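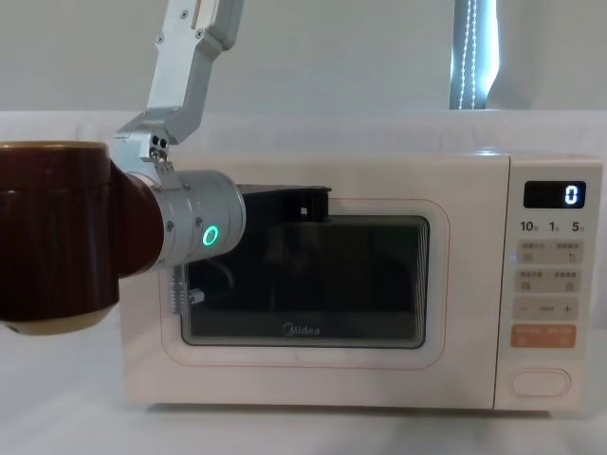 One reader wrote to ask if a microwave can be cleaned properly without any special spray, as the smell of the shop ones puts her off her dinner. It can. We have used the method below in the kitchen at Flulbridge for years, and all it needs is a bowl, a lemon and two cloths.

Cleaning a microwave

1. Half fill a microwave-safe bowl with water. Squeeze in the lemon and drop the halves in after it. Stand a wooden spoon in the bowl so the water doesn't boil over suddenly.

2. Heat on full power until the window steams up. Leave the door shut for a few minutes afterwards.

3. Take the bowl out with oven gloves. Lift out the turntable, if there is one, and wash it in the sink.

4. Wipe the roof first, then the sides, then the floor. Baked-on spots may need a second go with the steam. 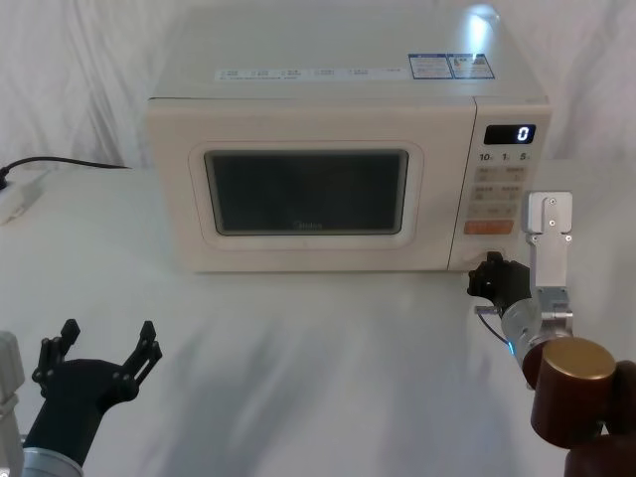
5. Switch off at the wall before you start on the outside. Wring the cloth out well for the control panel and wipe lightly round the buttons. Don't spray anything at it, and keep water away from the vents.

6. Go along the edge of the door and the seal with the second cloth. Crumbs collect at the bottom corner by the hinge.

7. Dry everything and leave the door open for half an hour. Plug back in and set the clock.

See also: Descaling a kettle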